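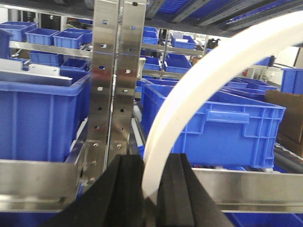 Parkden puts its food stamp office back on the table

11/12/2020

Well, it's back! The county plan to close the Parkden benefits office, which I thought had died in August, showed up again in the new draft budget. Some 3,000 households use that office, and 943 of them signed up for SNAP this year. Under the draft, everybody would have to go to Sidwood instead – two buses each way, if you don't drive (I've done it, bring a book).

The county says the move frees up money for road work. I like smooth roads as much as anyone, but come on. A petition against the closing has 705 names so far, mine included. The budget vote is set for next month, and comments are open until then.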